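Handling faults are recorded too kindly

At Grarnel we put two-armed cells on the bench to handle dry groceries: boxes, bags, anything with a barcode and a shelf to go on. Last May one of ours closed its fingers on a 500 g bag of spaghetti and kept squeezing. The film split, the strands snapped and the log entry said "grasp complete". The fingers had reached their set position, so the software was satisfied.

My view is that a fault like this belongs in the safety file, and most of our trade still puts it under product damage.
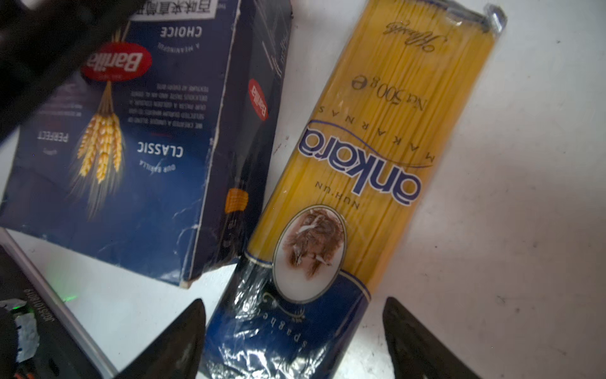 Why does it matter if a robot crushes a bag of pasta? The controller believed it was applying one force and was applying another, and the next thing between the fingers could be somebody's hand.

We went back through 400 logged grasps at the Roluldale site and found 40 where the motor current climbed well past the limit with no alarm raised. The limit had been set for cardboard. A box pushes back early and the arm stops. A bag of long pasta gives a little, shifts, then gives again, and the check we were using read each small slip as free travel.

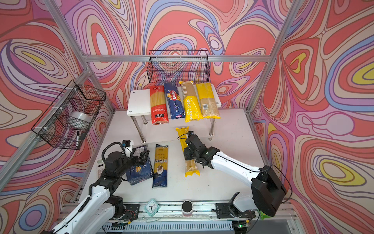
The fix was dull. We moved the current check ahead of the position check, so that force gets the final say, and we gave film packs their own limit. The Holmgren cell has had the change for 300 hours. Jastine is still on the old settings, and I would have it stopped until they are changed.

The argument against is downtime, and I understand it. A stopped cell costs money by the hour and a broken bag costs a couple of dollars. But the cost of the bag tells you very little about the fault behind it. I would like every over-force event reported the same way, whatever was in the gripper, and signed off by someone who doesn't answer for the throughput figures.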